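Collecting Demonstrations, Part 2: What Makes a Good Example
Handout for the robot learning lab, prepared by Padmavathi Arumugam
Revised 10/5/22
14 shares · 3 comments

Last time we talked about how the learner takes in a demonstration, and several of you asked the very reasonable question of how many we need. I'm going to put that off a little longer, because I've come to think it's the second question. The first is what each one ought to show, and if you'll bear with me I'd like to spend most of this handout there.

Think of a demonstration as one complete try at a short task, from the open gripper at the start to the open gripper at the end. Say the task is "put the cube in the bowl." You drive the arm, the recorder saves what the camera sees and what your hands asked for, and the learner later tries to connect the two. It has no idea which parts you meant! If you always pause for a second before closing the fingers (I do, it's a nervous habit), then the pause goes into the lesson right along with the grasp.

So the first rule is to decide on your motion before you press record. Run through it once or twice with the recorder off. Pick your approach, pick where you'll let go, and then do it at a calm, even pace. Slow is fine. Slow with a lot of little corrections is harder to learn from, although a correction made for a good reason, such as a slipped object, is worth keeping — more on that below.

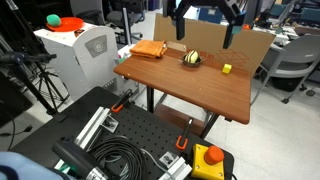
The second rule is to move things between tries. People are wonderfully tidy, and after an hour they start putting the cube back on exactly the same spot. A learner trained that way does beautifully on that spot and goes to pieces a hand's width to the left. Shift the object, turn it, swap the bowl for a plate, leave a towel nearby on some tries and take it away on others. Change one or two things at a time, and write down what you changed while you still remember.

Ashwin Annamalai's group found this out the long way with their Flelness set. They had over 600 tries and a policy that could barely finish the task. When they went back through the recordings, only 146 had a starting layout that differed in any useful way from the one before it.

Now, about mistakes. Please don't throw them all out. If the fingers miss and you recover smoothly, keep the try and mark it "recovered." If you bump the table, lose the object, or have to hit the stop button, end the recording and mark it "failed." We store those separately, and they come in handy when we get to Part 3.

For the lab, each pair will record 10 tries of one task, then trade seats and record 10 more. Use the Brodmont log sheet and fill in the task, the driver, the layout and the outcome for every try. Watch all of them back before you upload. It's dull, I know, but a frozen camera feed is much nicer to find while the arm is still set up.

For discussion next time: would you rather have one very skilled driver, or several drivers of mixed ability? Bring a short paragraph and be ready to change your mind.

3 comments · Share this handout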